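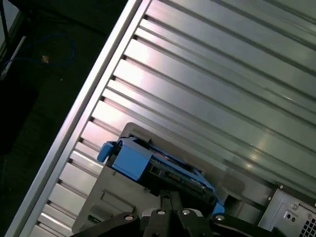
Cell Maintenance Technician, Drive Handling - Drudutport

Posted Aug 19, 2024

Unetard runs a test cell at its Drudutport site in which a single arm with a two-plate gripper handles hard drives in blue plastic caddies. We are looking for a technician to take charge of the cell's mechanical upkeep and first-line repair. The post reports to Kaja Pärn, cell engineering.

Duties

Check the gripper fingers and mounting plates for wear and play, and torque the bolts to the cell sheet.
Re-teach the pick and release positions after any change of bracket, caddy or finger.
Verify the wrist camera's offset against the reference plate every 100 cycles and log the result.
Inspect caddy latches and drive connectors, and withdraw damaged parts from use.
Route and secure loose cables so that they stay clear of the arm's working area.
Diagnose stops and failed grips, restart the cell, and write up the fault before the end of the shift.

Requirements

At least 2 years' work on industrial or laboratory robots, or on comparable handling equipment.
Confident use of a torque driver, feeler gauges and a multimeter.
Able to read mechanical drawings and simple wiring diagrams.
Safe handling of static-sensitive parts. Training is given on site, but prior practice counts.
Written English good enough for fault reports.

Experience with Halonen controllers is useful - the cell runs on one - but not required. No programming beyond editing taught points is expected.

Terms

Full time, 8 hours a day, on a fixed day shift. The contract runs for 11 months from December and may be extended. Two weeks of the induction take place at our Darnlow workshop, with travel and lodging paid.

To apply, send a CV and a one-page account of a repair you carried out yourself, including the fault, the checks made and the parts replaced, to Martti Keskinen at the Drudutport office. Shortlisted applicants will be asked to complete a practical task at the cell.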